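# Jelitz Hand-Held Demonstration Gripper — Pair

Most people who buy a pair of Jelitz grippers have already tried teaching a robot some other way. They've pushed an arm around by its elbow until their shoulders ached, or they've sat at a joystick trying to pick up a cup and knocked over the cup, the saucer and the lamp behind it. Both ways have their place (we still sell a remote control station, the Serkov, and there's a note on it further down), but for everyday tasks done with two hands, we think the quickest teacher is a person holding the same kind of jaws the robot is going to use.

So you pick one up in each hand, you do the job, and the gripper records what it sees while you do it. You can work standing at a table, or reaching into a shelf, or walking from one side of a room to the other. There's no arm to bolt down and no safety fence to put up, and you can carry the pair over to wherever the mess is. 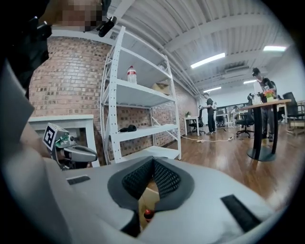
*The view from one gripper, looking down through the cradle, with the second gripper and its marker at left.*

## How it works in the hand

The camera sits on the tool itself and looks out through a very wide lens, so it takes in the cradle, the thing you're picking up, the other gripper, and a good deal of the room besides. Straight lines bend toward the edges. New owners sometimes write to ask whether the lens has been knocked out of line, and no, it's meant to look like that — the curve is handled by the calibration file that ships with your pair.

The square marker on the front helps the software work out where one gripper is relative to the other. Keep it clean and try not to put a thumb over it. If you get a smudge on it, a dry cloth is fine. Please don't use window cleaner, which leaves a haze we've seen on more than one returned unit.

The cradle narrows to a gap at the bottom, and small objects do best when you bring them into the gap slowly and let the sides guide them. Bottles, jars and boxes are easier. Gönül Yüksel, our demonstration trainer, tells everyone to start with bottles for the first hour and leave the small things until after lunch, and I have never known a group that skipped her advice and was glad of it.

## What you get

- Two grippers, matched and calibrated as a pair
- Markers, already fitted, plus a spare set
- Charging cables
- A padded carry case
- One seat of the Dizon recording software
- A printed quick-start card (the long manual is a download)

The head-worn camera is sold separately. Plenty of customers do without it, but if your task has a lot of looking around in it, such as finding the right item on a crowded shelf before reaching for it, then the extra view is well worth having. It goes on with a strap and takes a minute or two to get comfortable. People with long hair should tie it back first.

## Details

| | |
|---|---|
| Weight, each | 700 g |
| Jaw opening, maximum | 80 mm |
| Recording time per charge | 5 hours |
| Pairs per recording session, maximum | 8 |
| Left- and right-handed use | Yes |
| Indoor use only | Yes |

On the weight, we'd like to be straightforward with you. 700 grams doesn't sound like much, and for the first half hour it isn't. By the middle of an afternoon you will know it's there! Rhodri Lewis, who looks after our rental pool, asks people to swap out at regular times and to put the grippers down between takes. A tired wrist makes for a shaky demonstration, and your robot will learn the shake along with everything else.

## Setting up a room

You don't need a special studio. An ordinary office or workshop with decent overhead light will do nicely, and a bit of variety in the background is a good thing if the robot will one day be working somewhere that isn't a bare white box. We do suggest a few things:

1. Put your objects on a steady surface at a comfortable height. Cardboard makes a good work surface, as it's dull and doesn't throw reflections back into the lens.
2. Check your floor for cables before anyone starts walking with their hands full.
3. Give each person enough room to turn with both elbows out.
4. Run the short calibration wave at the start of each recording, with the two markers in sight of each other's cameras.
5. Do the task at the pace you'd like the robot to do it. Most people rush.

When several people are recording in the same room, they'll turn up in each other's footage, and this is fine. Dizon can blur faces on export, and we recommend leaving that switched on unless you have a reason not to. Do let everybody in the room know that recording is going on, including the ones who've only come in for their coat.
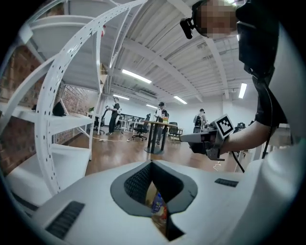
As for how many demonstrations you'll need, we get asked this more than any other question and I'm afraid the answer depends a great deal on the task. Picking a bottle up off a table and setting it on a shelf is a kind first project. Anything with cloth, string or lids will want far more takes, and more people doing them, so that the robot sees several ways of going at it. Tarık Güneş on our support desk is happy to talk it through before you order, and he will tell you quite frankly if he thinks a different product would suit you better.

One more habit worth picking up early is keeping the mistakes. If you fumble a bottle and recover it, leave that take in and tag it as a recovery. If you drop it outright, tag it as a drop and start again. Dizon has a key for each, and you can change your mind later in the review screen.

## Matching jaws for your robot

Teaching works best when the robot's fingers are the same shape as the ones you taught with. We make a robot-side version of the cradle, sold as the Jundwood mount, with the same padding and the same mesh lining. It comes with an adapter plate, so please tell us which arm you have when you order. If yours isn't on our list, send a drawing of the wrist flange to Melahat Öztürkmen in the workshop and she'll let you know whether a plate can be made.

## Care

The mesh lining is a wear part. It will go shiny before it goes through, and shiny is the time to change it, as the grip gets noticeably worse from then on. Replacement linings come in packs and press into place without tools. Keep the black grilles on either side of the housing free of dust and tape (tape especially, we know it's tempting to label your grippers, but please stick the label somewhere else).

Store the pair in the case with the jaws relaxed. Don't stand anything on top of the exposed parts of the housing.

## Hand-held or remote control?

If your task involves a robot that's already in place, and forces that matter, such as pushing a plug home or tightening something, have a look at the Serkov station instead. You drive the real arm with it and see what the arm sees. It's slower going, and you'll record fewer demonstrations in a day, but each one has been done by the robot's own joints. A fair number of labs own both, collecting the bulk of their takes by hand and then topping up with the Serkov on the fiddly parts.

## Ordering and rental

Pairs are built to order. Rentals are by the month and include a training morning with Gönül, either at our place or over video. The January rental pool tends to fill up early, so let us know in the fall if you can.

For quotes, school and university pricing, or a loan pair to try before you decide, ask for Zübeyde Şimşekoğlu in sales. It helps her if you can say what the task is, how many people will be recording, and which robot arm you're using. Photos of the objects are welcome too.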